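4.2 Contact-aware target selection in clutter

The perception module of Flirnex produces one instance mask per visible fruit and passes the set to the planner. In early trials the planner chose the mask with the largest visible area. This rule works well on spread-out objects but fails in bowls, where the largest mask often belongs to a fruit held in place by its neighbors. We therefore score each mask by two terms: the free space on either side of the fruit along the closing direction of the gripper, and the clearance between the wrist and the rim on approach.

Free space is read from the depth map after the masks are grown by 4 pixels. When no candidate passes the threshold, the planner calls a nudge primitive, which lowers one finger beside the best-scoring fruit and applies a small sideways force under impedance control. Masks are then recomputed from a new head-camera image. The primitive was first written by Debnath for the Tavel controller and ported without changes to its gains.

Depth is unreliable on glossy countertops, where reflections of lights and of the arm itself return false surfaces. We fit a plane to the counter and drop all points below it. Shadows cast by the arm caused fewer errors than expected — most were removed by the same step.
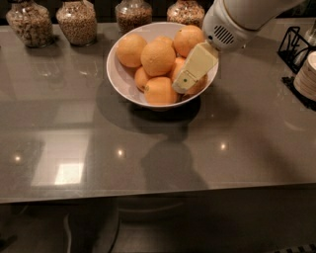 Figure 3. Gripper finger among oranges in a bowl, head-camera view.

The remaining errors come from occlusion by the finger. A fruit mostly hidden behind it is often split into two masks or lost, and the planner then treats the gap as free space. We keep the last mask seen before the finger enters the bowl and carry it forward until the arm retracts. Over 113 trials, this change reduced false free-space readings to 38 out of 1,757 planner queries.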